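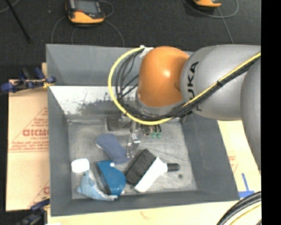

Mixed Household Items in Open Bins: Sorting, Wear and Handling
Project report, second term
Uchenna Ugwu and Dimas Rahman

1. What we set out to do

Small household stuff gets thrown in one bin and then somebody has to sort it. Insoles, brushes, spray bottles, odd plastic bits. No common shape, no common weight. We wanted to know which things are easy to pick back out of a bin and which ones waste time. Also whether the way an item lands matters more than what it is.

Items came from the Ustotberg reuse store, which clears out its back shelves in December. They let us have 30 for free. Dimas collected, Uchenna weighed and labeled.

2. Item groups

Soft and flat: insoles, cloths, thin sponges. Foam insoles lie flat against the floor of the bin and there is hardly an edge to get hold of.

Long with a handle: hand brushes, dish brushes, a spatula. The weight sits at one end. Grab a hand brush by the handle and the bristle end drops.

Round or curved: bottles, lids, shell-shaped plastic. Roll when touched. A spray bottle on its side is awkward, the body and the neck want different grips.

We left out glass and anything with a blade. Bottles were emptied and rinsed before weighing.

3. Bin

Gray, open top, sloped walls, flat floor. The slope is good and bad. Things slide down off the walls and end up on the floor, but long items can get stuck half up the side with the handle in the air. Floor is scuffed and has dark smudges on it. We wiped it down between sessions but the scuffs are scuffs.

Bin sits on the wood work surface. Cardboard panels up beside it, clamped. First week we had tape and the tape kept letting go in the afternoon so we switched to clamps and didnt touch it again.

4. Method

Pick a handful from the shelf, mixed groups. Tip in from the short side. Write down how each item landed (flat, on edge, leaning, on top of another). Take out one at a time, log the result, repeat. 8 sessions altogether. We logged 2,768 pick attempts, and of those 1,794 got the item out on the first go.

A pick counted as a miss if the item slipped back or if it dragged a neighbor out with it. We argued about the second one. Ended up keeping it as a miss becuase in a real sorting job you would have to stop and fix it.

5. What we saw

Brushes were better than expected as long as the handle was free. Gripping near the middle beat gripping the tip.

Insoles worst by far when flat. Leaning on something, fine.

Bottles depended on the neighbors. A bottle against the wall stayed put, a bottle in the open rolled.

Landing position mattered more than group, except for insoles.

6. Problems

Session two sheet uses old labels, Dimas converted them by hand, might be an error or two in there. Weights were taken on the Simier kitchen scale, which only shows whole grams. Cloths got softer over the weeks and we did not control for that.

7. Next

Try a deeper bin. More soft items. Yusof method for scoring landing position looked useful but we read it too late to use it. Raw sheets are in the Ciltura folder, ask Uchenna for access.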